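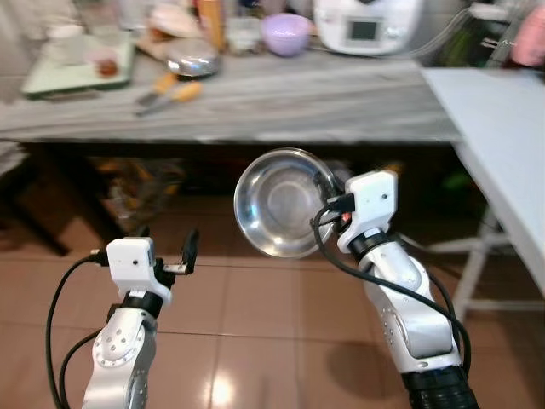 Right gripper opens by itself while holding a bowl

flulline_86
13th December
Two-arm setup, control software is Cliltmont. The right gripper lets go of a steel bowl after 21 seconds of holding. The left one never does it. No error in the log. I already changed the finger pads.

Berhe
Look at the cable first. If the loop pulls at the wrist, the gripper loses power for a moment and wakes up open.

rbagheri
I don't agree with Berhe. A power loss would be in the log. I think it is the hold current limit - mine dropped things in November until I lowered it.

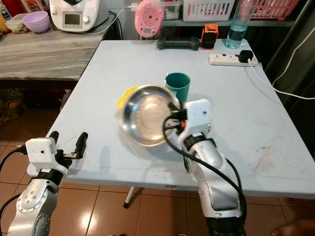

Bindinside
Does it also drop when the arm stands still?

flulline_86
It drops in both cases, moving or still, always at 21 seconds.

rbagheri
Then it is a timer, so not the cable. Check the overheat protection in the hold settings.

Berhe
Maybe. I would still swap the two cables, it takes 9 minutes. And please keep your feet away from under the arm until this is solved.

flulline_86
Swapped them, the fault stayed on the right side. Tomorrow I will compare the hold settings of both grippers.

Roya Bagheri (rbagheri)
Please post both values here.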